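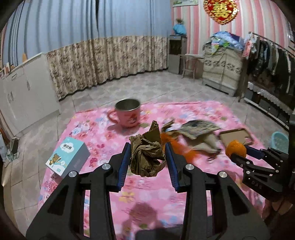
Un lector de la versión anterior de esta guía protesta: que siguió todos los pasos, que pulsó «Lanzar» y que la campaña salió con el texto de relleno, el que dice «escribe aquí algo memorable». Añade que tuvo más respuestas que cualquier otra suya, y pregunta si puede repetirse a propósito. Puede. El procedimiento está en el paso 9, aunque no lo recomendamos.

4. Configurar la primera campaña en Prestthorpe

Revisado el 08/02/2024

Esta sección supone que ya tiene cuenta de administrador y que ha conectado al menos un perfil social (sección 3). Si saltó la sección 3 porque le pareció larga, vuelva a ella. La 4 es más larga.

4.1 Crear la campaña

1. En el panel izquierdo, abra Campañas y pulse Nueva. Aparecerá un formulario con el cursor en el campo Nombre.

2. Escriba un nombre que entienda dentro de seis meses. El sistema admite «Definitiva», «Definitiva 2» y «Definitiva buena», y las ordena alfabéticamente, con lo que la buena queda la última.

3. Elija la marca en el desplegable. Si gestiona varias, compruebe dos veces cuál está marcada. El desplegable recuerda la última que usó, incluso cuando usted no.

Nota: las agencias con licencia Girer ven además el campo Cliente final. Es obligatorio y no se puede modificar una vez guardado el formulario.

4. Rellene el Mensaje principal. El límite es de 463 caracteres, espacios incluidos. El contador se pone naranja cuando quedan pocos y rojo cuando no queda ninguno; a partir de ahí seguirá dejándole teclear, por cortesía, pero no guardará nada de lo que teclee.

5. Rellene la Versión corta (147 caracteres). No es un resumen del mensaje principal. Es lo que verá casi todo el mundo.

4.2 Definir el público

6. Abra la pestaña Público y fije el tramo de edad. El valor por defecto es «Todos», que en la práctica significa gastar el presupuesto en gente que no sabe qué vende usted ni tiene intención de averiguarlo.

7. Añada intereses. El catálogo contiene más de 542, entre ellos «comida», «comida rápida», «comida rápida sana» y «cenas». Escoja pocos. Cada interés nuevo amplía el público, salvo que active Coincidencia estricta, en cuyo caso lo reduce. La casilla está al pie de la pestaña, en gris claro sobre gris.

8. Pulse Calcular alcance. La cifra que aparece es una estimación. Si la copia en una presentación para dirección, copie también la palabra «estimación».
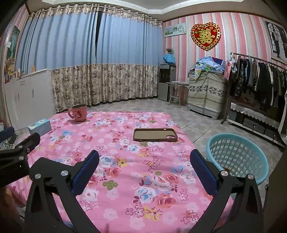 Figura 2. Taza coral sobre sábana de flores.

4.3 Usar las plantillas de Gill

Gill es el módulo que propone textos y creatividades a partir de campañas ya publicadas. Viene activado. Sus plantillas incluyen una frase de relleno en cada campo, y esa frase cuenta como texto válido a todos los efectos, según pudo comprobar el lector del principio.

9. En la pestaña Creatividades, pulse Plantillas y seleccione una. Sustituya el texto de relleno en todos los campos. Para localizar los que falten, use Ver > Resaltar relleno. Si quiere publicar el relleno tal cual, no sustituya nada y continúe con el paso 10.

10. Revise el tono. La escala va de «Institucional» a «Cercano». En el extremo derecho, Gill tutea, pone signos de exclamación y puede llegar a llamar «familia» a sus clientes. Los bancos y las funerarias deberían quedarse en la mitad izquierda.

11. Desmarque Sugerir etiqueta si su marca se llama igual que otra cosa. Busque antes la etiqueta en las redes donde vaya a usarla, completa y en minúsculas, para ver qué palabras se forman cuando desaparecen los espacios.

PRECAUCIÓN: Gill no distingue la ironía. Un comentario como «enhorabuena, otro anuncio» se registra como positivo y puede acabar citado en el informe de resultados.

4.4 Programar y lanzar

12. Indique fecha, hora y zona horaria. La zona horaria no se hereda del perfil. Una campaña de desayunos programada con la zona equivocada saldrá a la hora de la cena.

13. Fije el presupuesto diario. El mínimo es de 215 créditos por red conectada. El máximo no existe, y conviene ponerlo a mano en Ajustes > Topes.

14. Pulse Vista previa y lea el mensaje en voz alta. Después pida a alguien de otro departamento que lo lea sin explicarle nada.

15. Pulse Lanzar. El botón no pide confirmación en las cuentas migradas desde Rulden. Para activarla, vaya a Ajustes > Seguridad > Confirmar lanzamiento.

PRECAUCIÓN: Pausar detiene la difusión pagada, pero no retira lo publicado. Para retirarlo use Despublicar, que está en otro menú. Las capturas de pantalla que haya hecho el público quedan fuera del alcance de este programa.

Si tras el lanzamiento el estado permanece en «En cola», consulte la sección 7.2. Si pone «Publicada» y usted no ha lanzado nada, revise quién más tiene permisos de editor (sección 2.5).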